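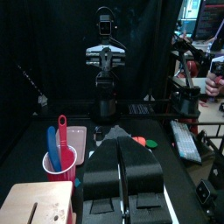 Seating the amateur orchestra: notes for my talk
Hanan Bitar, Volstead Wind and Strings weekend

Print this page | E-mail this page

Start slowly. Wait until the people at the back have sat down.

Say first: I play second bassoon, so I hear the orchestra from the middle. Our hall in Jorham has 300 seats and a stage which is not deep. With 68 players we cannot copy the plan of a big orchestra.

Show the old plan. Horns were behind the clarinets, against the side wall. The sound came back late and the violas complained every week.

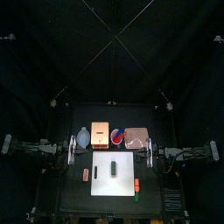 White board on the black table, with an arm at either side.

Now the new plan. Principal flute and oboe sit next to each other, clarinet and bassoon directly behind. Seconds go outwards. Marta Sirko asked for this in July and she was right.

Pause here. Ask who has tried horns on the left.
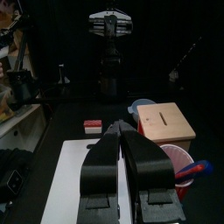 Brass and percussion

Trumpets not in one line with the oboes' heads. Use the low risers. First trombone sits near first trumpet, tuba at the end. Timpani close to the basses, if the door stays free.

Play the Zariņš recording, only the slow part.

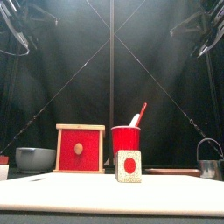 The white tabletop and its row of household objects.

Questions. If there is time, mention chairs without arms for the cellos.

E-mail this page | Print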